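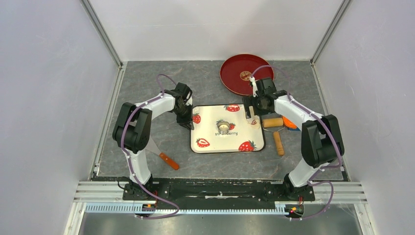 Wouldn't it be easier to just get a plastic tray, a reply to my last thread wanted to know. Yes, it would. I have had plastic trays. They bow in the middle when you carry anything heavy and they hold on to the smell of onions. So this is the thread on the ceramic one, and on the red plate that goes with it.

5 August 2023, for anyone who finds this later and wonders how old the prices are.

The tray is the white one with the strawberries. I bought it at the Pandey housewares store in Marach, on the back shelf where they put the single pieces. It was $58. I know that is a lot for a tray. I walked out without it and went back the same afternoon.

The sticker underneath said Letis. I asked at the counter and was told it is the name of the line and that they had a few other pieces in it at one time, a butter dish and a pitcher. I have never seen either.

What I wanted was something to set things down on between the stove and the table. I didn't need anything with handles. I did need it flat enough that a plate could sit on it without rocking.

The red plate is older and has nothing to do with the tray. It came out of a box of mixed dishes at a church sale. It happens to be a decent match for the berries, though if you put it right next to them you can see it's a different red.

Several people asked how I look after printed ceramic, so that's most of what follows. I am not an expert. I've had this tray for a couple of years and I had another printed piece before it that I ruined.

How I ruined the first one: scouring powder. It was a serving dish with a blue border. There was a baked-on ring and I went at it for ten minutes. The ring came off and so did the shine. After that every sauce left a mark.

So no powder and no green pads. I use a soft sponge, warm water, and dish soap. If something is stuck I lay a wet cloth over it and leave it alone while I do the rest of the dishes.

For grease I use Perkus, the liquid one in the tall bottle. A small squirt is enough. I get the 1000 ml refill because the small bottle costs nearly the same.

Do not use the Perkus cream. It has grit in it. The label says "gentle" and I suppose it is, compared to sand.

The rim is the part that needs the most attention. It's a thin dark metal edge and food gets in along the line where it meets the white. I run a soft toothbrush down it every few washes. An old one works fine.

Then I dry the rim right away with a towel. I leave the middle to air dry but never the rim. I don't know that it would rust. I would like to not find out.

Question from a reply: can it go in the dishwasher? There was nothing on the sticker about it either way. With a metal edge I would say no. Mine never has.

Microwave, same reply: no. Metal rim.

Oven: also no. I only carry things on it.

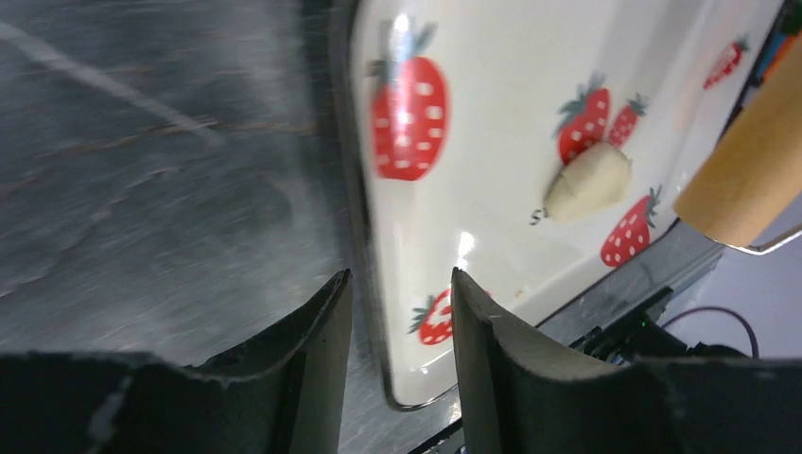 The strawberry tray on the gray counter.

A few of you asked whether the berries are painted by hand. They're printed. The seeds are little white marks and the tops are dark green. The sizes are different and they point different ways, which I like better than a straight row.

The white is very glossy. With the kitchen light on you get bright spots on it wherever you stand. It makes it hard to tell if it's clean. I check by tilting it toward the window, or by running my hand over it.

It shows everything, by the way. Crumbs, coffee, fingerprints. If you want a tray that hides things, get a dark one.

About the counter, because that came up too. It's gray with a stone pattern and it does the opposite, it hides everything. I have wiped that counter, thought I was done, and then put my sleeve in jam.

My routine for the counter is to move everything off it once a day, in the evening. Tray goes on the table, plate goes in the sink. Then I wipe from the back wall toward the front and do the corners last with a folded cloth.

The metal strips in the corners collect a gray line along the edge. A cotton swab with soap gets it out. I do that maybe twice a month, or when company is coming.

Tray on stone: put it down flat. If you lower one end first and let the other end drop, that's how you chip it. The sound alone should stop you. My kitchen is small and I'm usually holding something in the other hand, so I got into the habit of clearing my spot first and then picking up the tray.

Also don't drag it. Any bit of salt or sugar under there will scratch. Lift it, even if you're only moving it a few inches.

Somebody suggested felt dots on the underside. I tried them. They came off in the wash within a week and left glue behind. I took the glue off with cooking oil and a rag and haven't put any back on.

A dish towel folded in half under the tray does the same job. I only bother when I'm going to be loading it up.

What I use it for on a regular day: bread in the morning, the red plate with whatever fruit needs eating, and at night it holds the salt, the oil, and the spoon I'm cooking with. That last one keeps the counter a lot cleaner than anything else I've tried.

The plate goes on the tray when I have something with juice. Tomatoes, peaches, berries. The plate catches it and then I only have the plate to wash.

I don't put tomatoes straight on the tray. It's probably fine with a glaze in good shape. The blue dish stained and I've been careful ever since.

If you do get a stain: baking soda mixed with a little water, spread on, left for a while, wiped off with a wet cloth. Don't rub. This took a tea ring off mine. It did not take the stain out of the blue dish, but that one had no shine left to protect it.

Weight. A reply asked if it's too heavy for an older person to carry. I put 600 grams of grapes on it and carried it with one hand to the table, and that was all right, but I wouldn't want to do it across the yard. Two hands with anything hot.

Hot things: I put a mug on it directly. For a pan I use a trivet. Ceramic doesn't like going from cold to hot fast, and my kitchen gets cold in November.

Storage. It used to stand on its edge between the baking sheets. I stopped that. The sheets slide when you pull one out and they knock whatever is next to them.

Now it lies flat on the shelf when I'm not using it, with the red plate on top and a paper towel in between. Nothing goes on top of the plate. It takes up more room that way and I gave away two baking sheets to make up for it.

To be fair it isn't on the shelf very often. Most of the time it's out.

Someone also wrote to me with a picture of an old strawberry dish with 1893 stamped on the back and asked if it was worth anything. I can't help with that. A year on the back is often the year the company started and not the year the dish was made. Ask somebody who deals in them.

If it is that old, I wouldn't eat off it either. Old glazes can have lead in them. Hang it on the wall or put keys in it.

Where to get one: I went back to Pandey in Marach in the spring and they didn't have any more of the Letis. They had a lemon pattern from another maker, with no rim. The lemons were a bit too yellow for me. It was cheaper.

Try secondhand before you pay what I paid. Look at the corners first, then tip it to the light and look for dull patches. Dull patches mean somebody scrubbed it. Then run a fingernail along the rim if it has one, and if it catches, leave it.

Check that it sits flat, too. Put it on the floor of the shop and press each corner. I've been looked at for doing this.

Another reply just now: would I buy it again? Yes, at $58, a little grudgingly. I use it every day and I like looking at it. The plastic one was always going to end up under the sink with the paint cans, and that's where it is.

Going to leave the replies open tonight. If you have a way of cleaning along a metal rim that's quicker than a toothbrush, put it below. Please don't send me bleach.

Adding one since two people asked: the toothbrush is a soft one, child size. The small head fits the curve at the corners better.

Next thread will be the cutting boards. They need oil and I've been putting it off.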